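The Count

Keith Doolan had signed the permission form without reading it, and by September he was sorry. The robotics club at Gakwood High had no robot. It had a room, a grant of $4,000 from a company called Closel, and a teacher named Treloar who used the word "data" the way other men used the word "Lord."

"So what does it do?" Keith asked in the car.

"It doesn't do anything yet," Hemi said. "We do it first. Then it learns from us."

"Do what?"

"Right now, boxes."

Keith drove for a while. He had spent most of his working life at the Wernska plant, where a machine had been brought in to do boxes, and then another machine had been brought in to watch the first one. He remembered the man who came to install them. He had worn very clean shoes.

"And how many times do you do a box?"

"The goal is 2,000," Hemi said. "We're at 1,423."

He said it proudly. The boy had never once put his own cereal box back in the cupboard.

Parents were invited to stop by after four, and Keith stopped by mostly to see what $4,000 looked like. It looked like cables. They ran over the gray floor in white and black, and he stepped across them with his hands in his pockets. Treloar met him at the door and started right in on the future.

"Every one of these episodes is a demonstration," Treloar said. "The policy generalizes from the demonstrations."

"Whose policy?"

"The robot's."

"The one you don't have."

"The one we'll have in spring," said Treloar, and went off to look at a laptop.
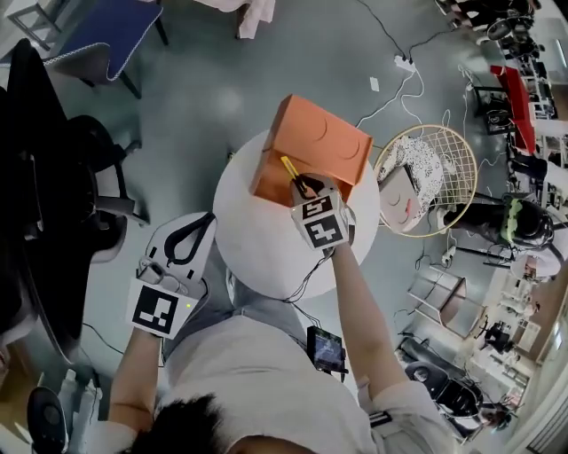 Keith stood against the wall and watched the kids work. What bothered him was how quiet it was. He had expected arguing, maybe something on fire. They reached, they squeezed, they pulled back, they started over. It was the plant all over again, only without the radio and the paycheck.

"Doesn't it get old?" he asked when Hemi took a break.

"Kind of. You have to do it a little different every time or it's no good." Hemi rubbed his wrist. "If you do it perfect, it never learns what to do when it messes up."

"So you mess up on purpose."

"Sometimes. Mostly I just mess up."

Keith turned that over. At Wernska they had docked you for it.

"And when it's learned all this," he said, "what are you for?"

Hemi gave the question more thought than Keith had expected. He looked at the table, then at his shoes, which were filthy.

"Mr. Treloar says we move on to cups," he said.

It was nearly five. Treloar called out that they had time for 2 more before the room had to be locked, and Hemi went back. Keith could have waited in the car - he had meant to. He found himself a spot closer to the table and stayed there, counting under his breath.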